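开一串，聊聊租房人的装修。先说明，本人没有房子，有的是意见。

在这座城市租了五年房，换过的住处不多，但每次搬进去我都要经历同一套心理活动：第一天说“随便住住”，第二天量窗户。

量窗户是很危险的信号。人一旦拿起卷尺，就已经在心里把别人的房子当成自己的了。房东不知道这件事，房东只知道下个季度该交钱了。

我现在这间在Peltum公寓305。中介的介绍是“精装”。进门一看，精在一盏水晶吊灯上，其余部分靠吊灯的光辉笼罩。吊灯缺了几颗珠子，合同附件里写得清清楚楚，缺珠子这一项单列一行，墙角返潮只字未提。

房东的审美值得单独写一条。主卧的墙是香槟色，次卧的墙是房东口中的“也是香槟色”。两种香槟放一起，次卧那瓶明显开封很久了。

我提出自己出钱刷一下。房东问刷什么颜色，我说白的。房东沉默了一会儿，说白的不吉利，又说不耐脏，最后说出真话：那个香槟色是他自己调的。

行，不动墙。租房装修第一原则：凡是房东亲手做的，都属于文物。

于是进入“可移除”的世界。可移除墙纸，可移除地板革，可移除挂钩，可移除踢脚线。这个行业里最不可移除的就是“可移除”三个字。我上一间房的门背后，至今应该还留着一个挂钩的背胶，它比我更像那里的住户。

买过一款Limport的无痕胶条，包装上印着能承重。晚上十一点，它在客厅把一面镜子放了下来。镜子没碎，我碎了一点。墙皮跟着下来一块，形状很像一只鸭子，后来我拿挂历把鸭子挡住了，十月那页，一直没翻过。

退租的时候房东掀开挂历看了看鸭子，扣了我一笔，又把挂历盖回去了。说明他也觉得这个方案可行。

再讲地板革。卖家说像贴膜一样简单，我立刻应该警觉的，因为我贴手机膜从来没有一次不进灰。客厅铺完，中间鼓起一个包，踩下去，包跑到沙发底下。此后两年我和这个包共同生活，它冬天住窗边，夏天住过道。

窗帘。窗帘是租房人的奢侈品，因为下一间房的窗户永远跟这一间不一样宽。我有一副Barbier的遮光帘，当年咬牙买的，现在在三个不同的窗前都差一截。早上太阳从差的那一截进来，正好一条，正好在眼睛上。

有朋友劝我别折腾，说反正不是自己的房子。我同意这句话的前半句和后半句，就是连起来不太同意。房子不是我的，可每天早上在里面找袜子的那个人是我。

再说说花色。我研究过很久，为什么我们这边卖给租房人的东西，不是砖纹就是花。素色的也有，素色贵。花便宜，花多的更便宜，到了最便宜那一档，整张全是花，蝴蝶算送的。

后来想明白了：花色遮丑。桌子上有划痕，铺一张牡丹，划痕就成了花茎。素色桌布上掉一粒米都像案发现场，花桌布上掉半碗饭，得靠气味找。

我妈家的餐桌最能说明问题。最底下是木头，买来的时候据说很贵，我没见过。木头上面是白色钩花，钩花上面是透明软玻璃，软玻璃上面是印花桌布，桌布上面过年再加一层一次性的。吃顿饭像在做地质勘探。

问她为什么不把木头露出来，她说怕弄坏。那张木头桌面保护得极好，估计能传给我，我估计也会往上面铺点什么。

至于砖纹，砖纹是另一种心理。真砖墙要砸要砌要跟物业吵，砖纹只需要一把刮板和一个不太较真的眼神。远看欧洲小镇，近看接缝对不上，再近看你已经贴墙站着了，别人会问你怎么了。

我个人对砖纹没有偏见，我只对“砖纹加花”有感情。从小到大见过的小饭馆、理发店、姑姑家的阳台，好像都是这么配的，两边各喊各的，谁也不降调。

蓝砖配花，这一路的：
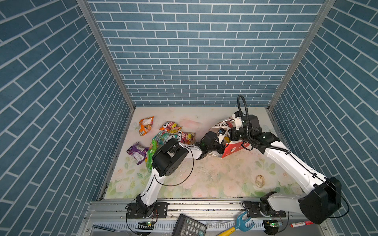
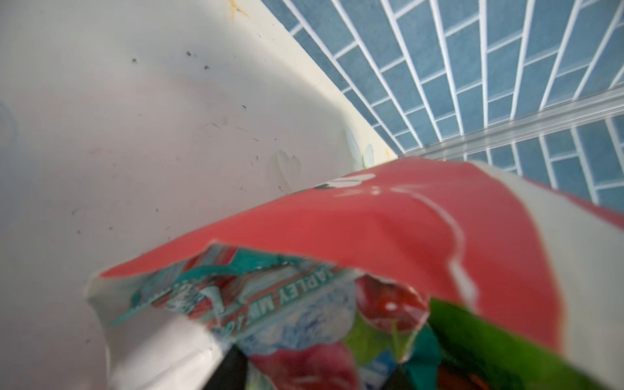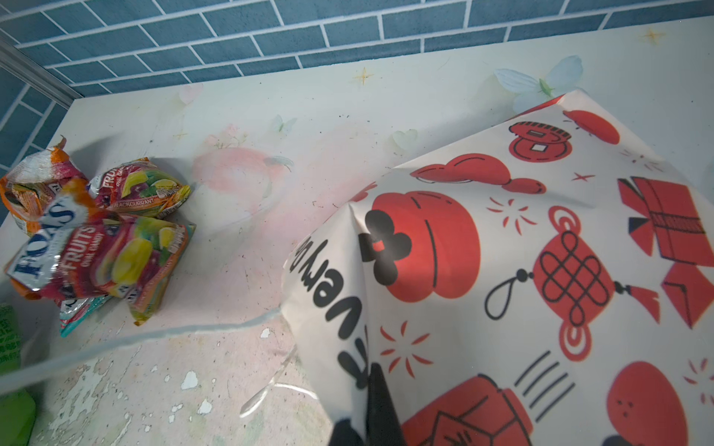

评论区肯定有人要说奶油风。奶油风我也试过，从Flunville买了一整套，抱枕、地毯、藤编篮子，总共花了一笔够我吃两个月外卖的钱。摆好以后拍照，照片里确实有一个角落很奶油，宽度正好是一张照片那么宽。

镜头往左挪一点，是房东的电视柜，红木色，带金边，抽屉里有前任租客的水电单和一节漏液的电池。电视柜不能扔，也是文物。

奶油地毯活了二十天，死于一碗螺蛳粉。我拿去洗，洗衣店的人闻了闻，说这个要另外算。

藤编篮子倒是还在，现在装塑料袋。每个家庭都会有一个装塑料袋的容器，塑料袋装在塑料袋里，再装进别的东西里，这跟风格没关系，北欧风的人家里也得有，他们藏得好。

有人问那到底怎么花钱不亏。我只有两条经验，都很扫兴。

一条是先买灯。别动房东的吊灯，自己买个落地的，搬家扛着走。灯光一暗，香槟色和另一种香槟色就和解了，墙角返潮也变成了氛围。

另一条是入住那天把所有角落录一遍，柜门打开录，床板掀起来录，吊灯的珠子一颗颗录。我第一次录的时候觉得自己小人之心，第二次录的时候房东也掏出手机在录我。我们俩在客厅面对面举着手机，转了一圈，互相说了声客气。

顺便一提，押金条要看原件。我有一张写的是“损坏照价赔偿”，问照什么价，对方说照买的时候的价。那张床垫的年纪我不方便猜，反正比我会翻身。

写到这儿，房东发来消息，问续不续。说涨一点点。我问一点点是多少，对方正在输入，输入了很久，大概在挑吉利的数字。

先续着吧。厨房那个窗户我昨晚刚量完。

补一条：好几个人问鸭子那面墙后来怎么样了。路过看过一次，新租客没拉窗帘，墙上还是挂历，好歹换了本新的。

再补：不接推广，尤其不接胶条。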